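4. Setting up and emptying the mixed bin

The mixed bin is the large grey open bin of the Golla sorting bench. It takes all loose articles which have no place yet in the drawers. Please read this section fully before you fill the bin for the first time. For the drawers, see section 5.

4.1 Before first filling

1. Put the bin on the bench with the higher panel on the far side from you. The two ends of the panel must point inward, to the opening.

2. Press down on each corner, one after the other. If the bin rocks, turn the levelling foot under that corner until it stays quiet.

3. Wipe the floor and the walls with a damp cloth and let them dry. Do not use scouring powder.

Note: Fine scratches and pale patches will come on the floor with use. They do not make the bin weaker and it is not necessary to replace it. Replace the bin only when you feel a sharp edge with the finger, or when a wall has a crack. The spare part is ordered from Stidolska under number 104.

4.2 Filling

4. Put the articles in one layer. Do not pile them. The highest load is 9 kg.

5. Lay bottles on the side, with the cap closed. A bottle which stands up will fall when the next article is put in, and it can leak on everything.

Caution: Bottles of more than 500 ml must not go in the mixed bin, also not when they are empty. Use the Huet rack.

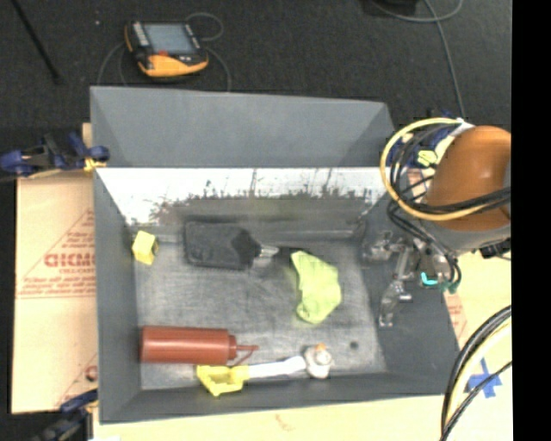
Taking things out goes faster when you decide the order first and only then put the hand in. Start with what can leak, then what has a point, then the hard pieces, and leave soft things for the end. With a load like this one, the reddish-brown squeeze bottle at the left is taken first. Hold it by the body and not by the long nozzle, and look if the thin strap is still joined to the cap. The black article near the far wall has a shiny tip, so take it by the wide end. The long tool with the yellow handle is lifted by the handle. The small yellow block can follow, and the crumpled lime-green piece comes last.

4.3 Emptying

6. Take out one article at a time and lay it on the mat. Two articles in one hand is the usual reason for dropped parts.

7. Shake out cloths and gloves over the bin, not over the floor of the room. Small parts like to hide in the folds.

8. Look along the near wall and in the corners before you say the bin is empty. From the front side of the bench the near wall hides low objects, therefore bend over a little.

9. Bring each article to its drawer. If there is no drawer for it, write a Tuselach label and keep the article on the side shelf until November, when the drawers are divided again.

Note: The labels come in a roll of 80. Write with pencil, the ink of a ballpoint does not hold on them.

Caution: Do not tip the bin to empty it. The far panel is tall and will pull the bin over to the back.

Questions about the drawer list can be given to Định Hứa, in the morning before ten o'clock.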